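Keep the Town Library Open in the Evening

Last December the town of Ostrowski cut the hours at its public library. The doors now close at five, and the building is dark by a quarter past. The savings were put at $3,000 a year, mostly heat and part-time wages. I think the cut was a mistake, and I think it should be reversed before the next budget is written.

I don't say this as someone who reads a lot. I use the library to print forms, to look up old property maps, and to sit somewhere that isn't my kitchen. I work until five thirty. So do most of the people on my street. A library that closes at five is open to retired people, to small children with a parent at home, and to anyone who works nights. Everyone else gets Saturday.

The town report lists 834 active cards. People on the council have used that number to argue that demand is low. A card only shows that somebody borrows books, though. It doesn't cover the teenager doing homework at the back table or the man filling out a job application on the public computer. Neither one needs a card for that. 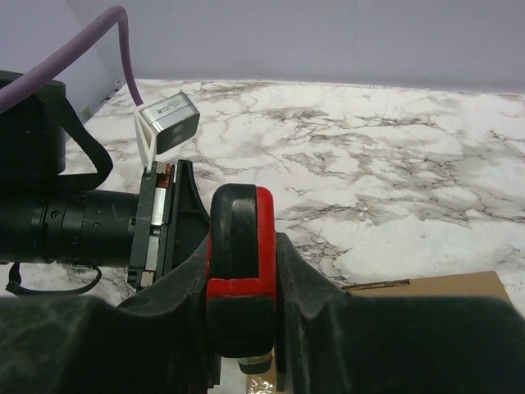 What the evening hours were for

My neighbor Mỹ Phùng studied for her nursing exam there. She had two kids and a small apartment, and she went over after supper four nights a week for most of a winter. She passed and now works at the clinic in Dornine. She could have studied in a coffee shop, I suppose, but ours closes at three.

The answer I hear most is that everything is online now. Some of it is. But a good part of the valley past Garkine Road still has poor service, and the people out there used to drive in after work to use the library's connection. A few of them still do. They park in the lot after closing and work in their cars, which is a silly way for a town to treat people who pay taxes for the building.
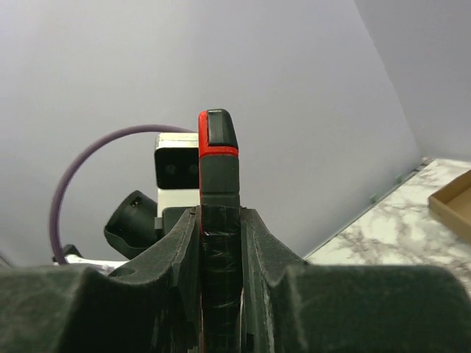

The other answer is money, and that one deserves a fair reply. Our town is not rich. The road budget is short every year and the school roof can't wait much longer. Still, the town spent $2,000 on new banners for Main Street in the same budget that shut the library early. I have nothing against the banners. I would rather have had the lights on.

Clirnden, which is smaller than we are, handles this by opening late on some mornings and staying open until eight on those days. The staff work the same number of hours. I don't see why we couldn't try that for 2 evenings a week and look at it again in the spring. If the room sits empty, close it and I will stop writing letters.

The council takes comments at the start of each meeting, before the regular business. You have to sign the sheet by the door first.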